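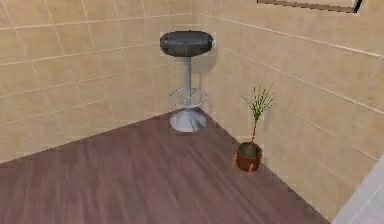
Arbeitsgruppe Greifer & Kamera -- Vergleichslabor der Hutano GmbH

Wir probieren aus, was andere einbauen. Seit dem Oktober vor zwei Jahren gibt es bei Hutano eine eigene Gruppe, die Greifer, Arme, Kameras und Steuerungen nebeneinanderstellt und unter gleichen Bedingungen laufen lässt. Angefangen haben wir mit einem einzigen Arm und einem geliehenen Messtisch, inzwischen füllen die Versuche einen ganzen Gebäudeflügel -- und wir freuen uns immer noch über jedes Paket, das zum Auspacken kommt!

Jeder Vergleich beginnt bei uns in der Simulation. Dafür bauen wir Wohnräume nach, zum Beispiel eine Zimmerecke mit beigen Wandfliesen, dunklem Holzboden, einem Barhocker und einer kleinen Topfpflanze. Für eine Kamera ist so eine Ecke ein wunderbar gemeiner Prüfling: Die verchromte Säule und der dünne Fußring des Hockers, dazu die schmalen Blätter vor dem Fugenmuster, da trennt sich bei der Tiefenschätzung schnell die Spreu vom Weizen. Wir rendern solche Räume aus vielen Blickwinkeln und geben jeder Auswertung dieselben Bilder.

Danach geht es an die Hardware. Ein Greifer bekommt bei uns 500 Zyklen an festgelegten Gegenständen, bevor wir überhaupt eine Zahl aufschreiben. Zurzeit läuft der Vergleich zwischen dem Zweifinger-Modell Collet und dem weichen Greifer Jultton, beide am selben Arm und mit derselben Steuerung. Der Collet packt Rohre und Stangen herrlich sicher, der Jultton verzeiht dafür eine schlecht geschätzte Lage (das hat uns bei den Blumentöpfen wirklich überrascht). Fast 80 Versuchsreihen stehen mittlerweile in unserem Archiv, auch die misslungenen, mit Protokoll und Einstellungen.

Geleitet wird die Gruppe von Kamlesh Chaturvedi, der aus der Antriebstechnik kommt und die Prüfstände entworfen hat. Harish Srivastava kümmert sich um Simulation und Kameras. Von ihm stammt auch Nistero, unser Werkzeug zum Anlegen der virtuellen Räume: Möbel wählen, Wände und Böden belegen, Kamera setzen, rendern. Neue Kolleginnen und Kollegen richten damit am ersten Tag ihren eigenen Raum ein, und manche davon sind bis heute im Einsatz.

Studierende nehmen wir gern für drei Monate oder länger auf. Wer einen Greifer, eine Kamera oder eine Steuerung vergleichen lassen möchte, schreibt uns über das Kontaktformular kurz, was damit gegriffen oder erkannt werden soll. Besuche im Labor sind nach Absprache möglich.

Stand: 7.11.25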